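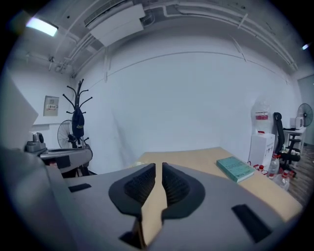
Ngaio Grimshaw wrote:

Can we please settle the table before September? I keep hearing it's too small, too low, in the wrong spot, and then nothing moves. My vote is push it up against the wall and get the floor back. Also the coat rack. It's a good coat rack but every bag in the building is going to end up on it if we leave it by the fan, and a strap in the fan is not something I want to deal with. And who is the water rack for, us or the whole floor? If it's the whole floor it should be by the door.

Ngaio

OK, answering all of it in one go, I've got to leave at 4 so forgive the typing.

Table. I'd rather not push it to the wall. Tried it at Vitora, same size of room more or less, and you lose one whole side and everybody ends up reaching over each other. In the open you can get at it from any edge. What I would do is turn it a quarter so the long walk past it is clear. Height is fine for standing people, less fine for sitting. The Brolladeck risers come in at $25 a set and bring it up to 700 mm, if anyone really can't live with it as is. I can live with it.

One thing though — keep the top clear at the end of the day. Flowers, books, the lot. The teal book seems to live on there now. Put it on the shelf. Light wood shows every ring and scratch and I do not want to be the one sanding it again, I did the last one at Vitora and it took a whole weekend.

Coat rack. Agree with Ngaio. Caps and jackets only, nothing with a strap, and a bit more gap between it and the fan. If bags need a home we get hooks. Pirnico has a plain rail with up to 10 hooks, screws into the wall, keep it well away from the electrical panel please. Panel needs to stay reachable, no coats hanging in front of it, no boxes stacked under it either.

Fan. Stays. It's a good fan and the room gets stuffy by lunch. Kuroda do a wall one that would free up the floor but then it's drilling and I have no idea what's behind that wall. Not this year. 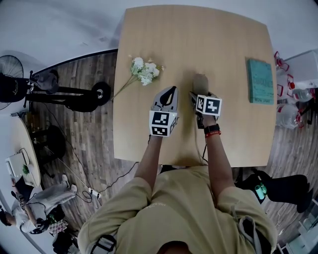 Cables are what bug me most. Thin black ones on a wood-pattern floor, you don't see them till your foot is in one. Want the power strip off the walkway and anything that has to cross the floor taped down flat or run under a cover. I have 2 covers left over in my garage, will bring them. If they're too short we tape. Please dont use the brown packing tape, it pulls the finish off the floor and leaves gunk. Cloth tape only.

Water. It's for us as far as I know. Leave the rack over by the shelf unit, the jugs are heavy and I don't see anyone carrying a full one back and forth to the door. If the rest of the floor wants some they can walk in. Empties go back in the rack, not on the floor.

Little round table can stay where it is, somebody is looking after the plant and I'm not getting in the middle of that. Just don't let it turn into the place where boxes go. White boxes especially, they seem to breed.

Stools and chairs: same rule as the table, empty at night. A chair with stuff on it is a shelf, and we have a shelf.

So what I need from people:

- yes or no on turning the table
- does anybody want the risers, if I hear nothing I won't order
- someone with a drill for the hook rail

Ngaio if you're still set on the wall idea say so and we'll try it for a week and see, its only a table.

Will be in from 8 tomorrow to do the cabels.

Cauã Portela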